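Handgeführter Greifer im AG-Einsatz: Bausatz von Hillitz nach einem Halbjahr

Bewertung: 4 von 5
Verfasst am 2. August 2019

Unsere Robotik-AG arbeitet seit Februar mit dem Greifer-Bausatz von Hillitz. Die Gruppe besteht aus 14 Schülerinnen und Schülern der Klassen 8 bis 10. Angeschafft haben wir zwei Sätze zu je 88 Euro, dazu kam ein Päckchen Ersatzgelenke. Vorher hatten wir nur den kleinen Arm von Jumby, der fest auf einer Platte sitzt und für die Aufgaben im Illside-Wettbewerb zu wenig Reichweite hat.

Der Zusammenbau dauert zwei Nachmittage. Die Anleitung umfasst 27 Seiten und ist bis zur Montage der Finger gut verständlich. Danach fehlen Zwischenschritte, und die Schrauben für linke und rechte Seite sind nicht getrennt verpackt. Eine Gruppe hat die Gelenke beim ersten Mal spiegelverkehrt eingesetzt und musste alles wieder lösen. Wer den Satz mit Jüngeren baut, sollte die Schrauben vorher selbst sortieren.

Im Betrieb ist der Greifer unkompliziert. Man hält ihn in der Hand und schließt die Finger über den Griff. Die Kraft lässt sich fein dosieren, nach längerer Übung wird der Unterarm allerdings müde. Geübt wird bei uns mit Dingen aus dem Haushalt, die nicht extra für Roboter gemacht sind – Plüschtiere, Dosen, Wattestäbchen in der Packung, Plastikschüsseln.

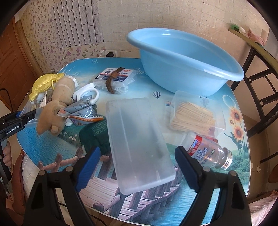

Eignet sich der Bausatz auch für Gruppen ohne Programmiererfahrung?
Für die ersten Wochen reicht das Greifen von Hand völlig aus, programmiert wird erst, wenn man die Aufzeichnung der Griffe auswerten möchte.

Bei der Auswertung sehe ich die größte Schwäche. Die Software von Halász, die Hillitz empfiehlt, speichert jeden Versuch als eigene Datei und kennt keine Ordner. Wir haben inzwischen 3.421 Dateien in einer einzigen Liste. Suchen kann man nur nach Uhrzeit. Ein Schüler aus der Zehnten hat ein kleines Skript zum Umbenennen geschrieben, seitdem geht es.

Verschleiß gab es an den Fingerbelägen, einer hat sich im Juni gelöst. Ersatz kam nach neun Tagen, die Versandkosten mussten wir selbst tragen. Die Gelenke selbst laufen noch ohne Spiel.

Einen Punkt ziehe ich für Anleitung und Software ab. Für das nächste Schuljahr bestellen wir einen dritten Satz.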